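# Keeping small toy blocks in order

Last updated 10/29/23

In our home the building blocks were everywhere for years: under the sofa, in the pockets of coats, one time in the rice. These are the habits which stayed with us.

**Use a clear box.** We had a nice fabric basket from Flindus and the children always turned it over to find one piece. With a clear plastic box they look from the side first. A low rectangular one is better than a deep one, the small pieces do not get lost at the bottom so much.

**Do not sort too fine.** I tried once to sort by color and it lasted until December. Now we have only 2 boxes, one for long bricks and odd shapes (curves, wedges), and one for small cubes. If a cube goes in the wrong box, I leave it.

**Work on a table.** A butcher-block top is good for this. Blocks make little noise on it and you can wipe it in a minute. On a concrete floor everything jumps away, and also the knees suffer. Put the box at the far side of the table, so that the middle stays free for building.

**Make a border.** Any low edge will stop the pieces from rolling down. Ours is a square of 50 by 50 cm, made from strips which were left from a Sindska shelf. Fix it with small clamps, and put felt under the clamps or you will get marks in the wood.

**Washing.** Put the blocks in a mesh bag, lukewarm water, a little dish soap, 20 minutes. Rinse well and spread them on a towel – the long bricks with the studs down, otherwise water stays inside. Do not use the oven to dry them. I did it with a Yeoman set and the bricks are still bent.

**Oil for the table.** Twice in a year I sand lightly and give the top a thin coat of Uler oil. Wait until the next day before you put any plastic box on it, it can leave a ring. Dark knots drink more oil than the rest, so go over them again.

**Putting away.** The last pieces are always the smallest ones, and the children are tired by then. We pick up the small cubes first and the big bricks after.

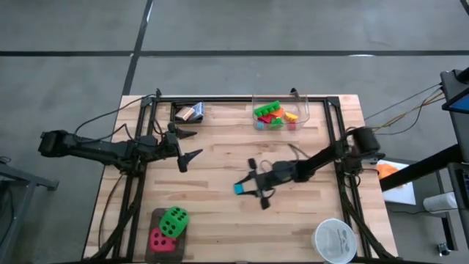
If your box has a lid, keep the lid under the box. A lid which is stored in another place will be lost, at least it was so with both of ours.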